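Resley Children's Textile Exchange
Frequently Asked Questions

We use cookies to remember your branch and language. Accept | Manage settings

What may I donate?
The Exchange accepts clean clothing, bedding and soft toys for children up to age 6. Items may show light wear. Car seats, crib mattresses and shoes are not accepted.

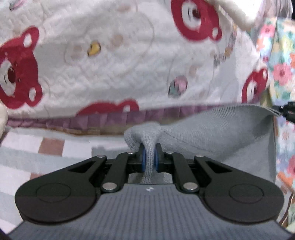 RESLEY, April

How many items may I bring at one time?
Each household may bring up to five bags per visit. Larger donations must be arranged in advance with Piroska Bárány, Donations Manager, at extension 202.

Must knitted items be washed before drop-off?
Yes. Please follow the care label and use unscented detergent. Knitwear should be folded, as hangers stretch the shoulders.

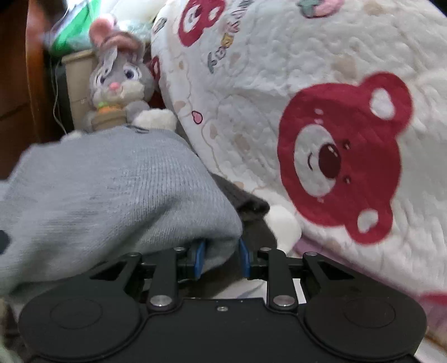 Knitwear, bedding and soft toys.

May I request a particular size?
Requests are recorded at the Alarcón Street desk and held for four weeks. The Exchange cannot guarantee that a size will be available.

Do you issue receipts?
Receipts are issued at drop-off only. They list the type of goods received and do not state a value.

What happens to items that are not placed?
They are transferred to the Drornero branch at the end of each season. Questions about transfers should be addressed in writing to Baltasar Aravena.

14 shares | 3 comments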